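Plakum Gripper Kit for Small Arms

I've been selling arm add-ons through Prinmont for a while now, and this is the kit I get the most mail about, so I finally gave it a page of its own! You get the gripper, the wrist adapter, 3 sets of finger pads and a cable long enough to run up the arm without pinching at the elbow (my first batch was too short — sorry, early buyers).

Most of you want to pick up food. Good, so do I. Peppers are my favorite test because they're slick and lumpy and no two have the same shape. I start with the close force at 50 and nudge it up from there, and I keep a shallow dish on the table as the drop-off.

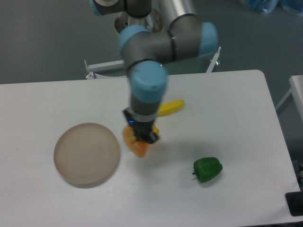

What it costs

The kit is $1655, shipping included in the lower 48. Extra finger pads are $133 a set, and yes, I know, but they're molded in small runs. If you already own the Sultari adapter, tell me before you order and I'll leave mine out and knock the price down.

What it fits

Any arm with the Arboleda bolt pattern. Not sure about yours? Send me a photo of the wrist flange and I'll take a look.

Last updated Monday, January 23, 2023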